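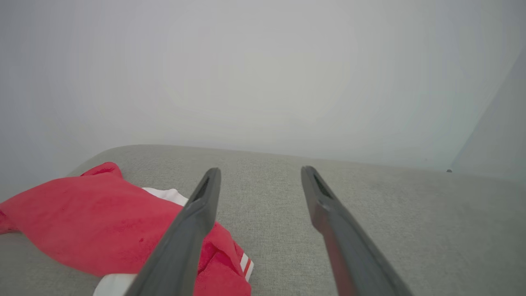
Leszek Sowa's view is that a blanket on a couch is a mess and should be folded or put away, no third option. He wrote in after my last column to say so, and added that a red one is worse than a gray one, it "shouts at you from the hallway," and that people who leave cloth lying on their furniture are the same people who leave cupboard doors open.

Guilty on the cupboard doors. Not on the rest.

My position, quickly, I have a kettle on and it's nearly nine at night. A couch is for sitting and lying on. Things that help with sitting and lying on it belong on it. In whatever shape they landed. A red cloth bunched up on gray upholstery is a couch in working order. I would go further. I would say the folded throw, the one laid over the arm at a careful angle, is the odd one. Who is it for? You unfold it, you're cold, you use it, then you have to fold it again at eleven at night half asleep. Nonsense.

I know where the folding comes from because I did it for years. My mother folded. My first apartment had a bare gray couch and one fleece blanket, in thirds, then in thirds again, and I remember guests perching next to it like it was a sleeping dog. Didn't touch it. One of them sat through a whole movie in her coat. She told me months later she'd been freezing and didn't want to spoil the blanket. Spoil it! It cost less than the pizza.

So that was the end of folding, for me. More or less. I fold when my mother visits.

Leszek's other point, about color, I have more time for. He says buy a throw that matches and you won't notice it lying around. True, you won't. You also won't find it. I owned a gray one on a gray couch, a Grulier, very soft, and I sat on it, lost it, looked for it in the bedroom, washed the covers and found it had gone down behind the seat with a pen and a spoon. Red you can find in the dark. Almost. Red also hides tomato soup, and yes I eat soup on the couch, write in about that too.

What red does not do is forgive gray upholstery. Fluff. This is the real argument against, and Leszek missed it, so I'll make it for him. Anything plush sheds for the first few washes and light upholstery shows every bit. Wash the thing by itself before it goes anywhere near the furniture. Cold, no softener, hang it up. Then do it again. I skipped this once with a cheap one from Porimov and was picking red fuzz off a seat cushion into April. A damp rubber glove gets it off, dragged one way only. The sticky rollers just go gummy. And if the dye comes off on a wet white rag, keep it off the couch for good, it can go live in the car.

Where I do agree with tidy people: five throws is too many. I counted at my sister's, five, and every time you sit down you are moving textiles from one place to another like a warehouse. Two people, two throws, finished. The rest can go in a drawer until somebody is sick.

Also agree that a crumpled cloth needs picking up now and then, to see whats under it. Shake it out the window. Remote, crumbs, a sock. Mine gets shaken out when I remember, maybe on a good week, and then I drop it back down wherever. That's my entire system. Ten seconds and no corners to line up.

There was a catalog through the door last month, Charpentier I think, 700 pages of living rooms or it felt like it, and every single throw in it was placed. Draped just so over a corner, with the fringe combed. Combed! I went through looking for one that somebody had got out from under. Not a one. Nice couches though.

And then people look at those and look at their own living room and think they've let things slide. My neighbor apologizes for hers every time I come in. Grabs the blanket off the seat, balls it up, throws it in the bedroom. Then we both sit there with cold knees. I've asked her to stop. She says she can't, it's a reflex, like wiping your feet.

Leszek, your letter was very well typed and I read all of it. Fold yours. Square the edges, enjoy it. But if you come over, the red one is on the couch, left side, in a heap, and your allowed to use it. Kettle's boiling, have to go.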